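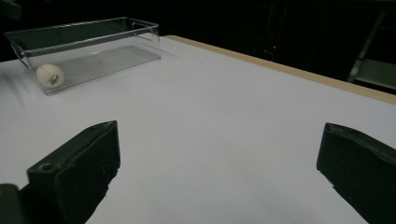 Figure 3. View from the hand-held gripper with the Nelmont pads fitted. The ball lies in the front-left corner of the clear container.

4.2 Finger pad comparison

We compared two sets of finger pads on the same hand-held gripper: the flat-faced Nelmont pads (Figure 3) and the narrower Okano pads. The task was to take a ping-pong ball out of a transparent open-topped container. Each set was used for 10 practice trials, which were discarded, and then for the recorded trials, 232 in total across both sets. Start positions were drawn from the list in Section 3.4.

Corner placements were the hardest case for both sets. With the ball against two walls, one finger has to pass between the ball and the wall, and the thick Nelmont pads often pushed the container along the table before the grasp closed. The Okano pads entered the gap more easily but lost the ball more often during the lift. We counted a trial as failed if the container moved by more than 17 mm.

The clear walls were a second source of error. Against a white tabletop the rims show up mainly as thin highlights, and the corner detector used by the Irkau controller lost them at some approach angles. Labels for these images were therefore drawn by hand – Rana and Buthelezi each labeled the full set, and differences were settled by a third reader.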